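I'd arranged to meet the branch secretary of the Vamov College lecturers' union at ten, and by five past she was already on her second coffee and well into the subject of part-time contracts.

"People hear 'lecturer' and think of a big office and long summers," she told me. "I've got 126 colleagues here paid by the hour, and they don't get a penny for marking."

I asked how long that had been going on. Years, she said, though it got worse in March, when the college moved its payroll to a firm called Fedent and the claim forms changed overnight.

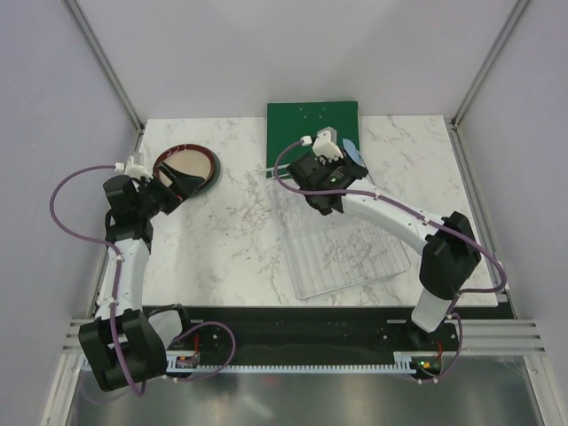 Robot arms over a marble-patterned worktop, with a round dish on the table.

"The old form had a box for preparation time. The new one hasn't. So we asked where the box went, and we were told to email Fedent, and Fedent told us to email the college!" She laughed, but I don't think she found it very funny – she's owed for almost 10 weeks of evening classes herself.

So will they strike? She pulled a face at that.
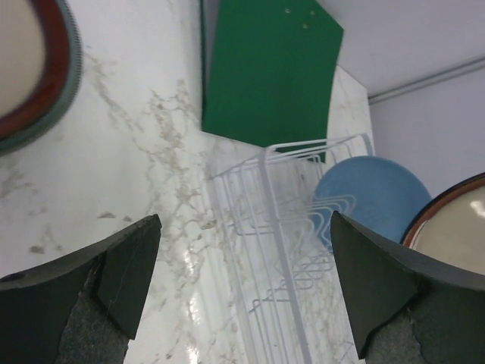

"Nobody I know wants to. Our students at the Jakab campus have exams coming up and they've had a rough enough year. But we've had 4 meetings with management and I could write the minutes before I walk in."

What she'd like is pretty modest, I thought: the box back on the form, and the arrears paid before the summer break. The ballot papers are printed, she said, and she'd be very happy to recycle them.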